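Home | Guides | Kitchen and canteen | Contact

How to divide the breakfast work when part of it becomes automatic

At Notuso we prepare breakfast for the people of the early shift. Last year we started to automate the small jobs in the staff kitchen, and I was asked to write down how we do it, so that other sites can repeat it.

1. Write down every job before you change anything. Birsen Dağdelen, who runs our kitchen, kept a list for one month. Stirring and waiting took nearly 79 minutes of each morning.

2. Choose only jobs which are the same each day. Soy milk is a good one – the machine grinds and heats by a program, and a person only fills it and presses start. Eggs we left to the hands. People want them in different ways, and this changes every morning.

3. Give each thing a fixed place on the counter. Keep the middle free, so the person has space to work in front of the machine.

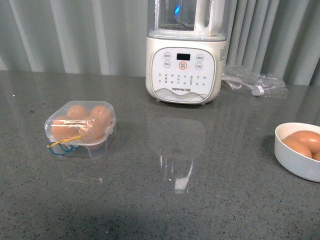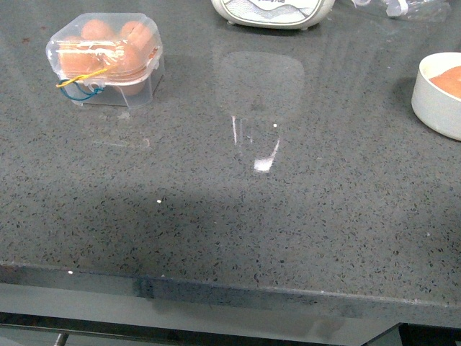
The counter with the egg box at left and the bowl at right.

4. Put the program names in your own language on a card. Our cooks do not all read the same one, and in the first week Mircea Lungu started the wrong program 2 times. After the card he had no more problem.

5. Decide who answers when the machine stops. With us it is the person who opened the kitchen. Do not write "everybody" on the plan.

6. Talk about the hours early. This was our mistake. Mircea was afraid that the saved time would be cut from his contract, and he heard about the plan from a colleague. His hours stayed the same. He now cooks the eggs to order and he does the purchase list, which he likes more, but he says the mornings are also more quiet and he misses the company at the stove.

7. Look at the plan again in April, or after two months of use. Ask the cooks first and the office second.

If your kitchen is bigger than ours, you may need a second machine before step 5.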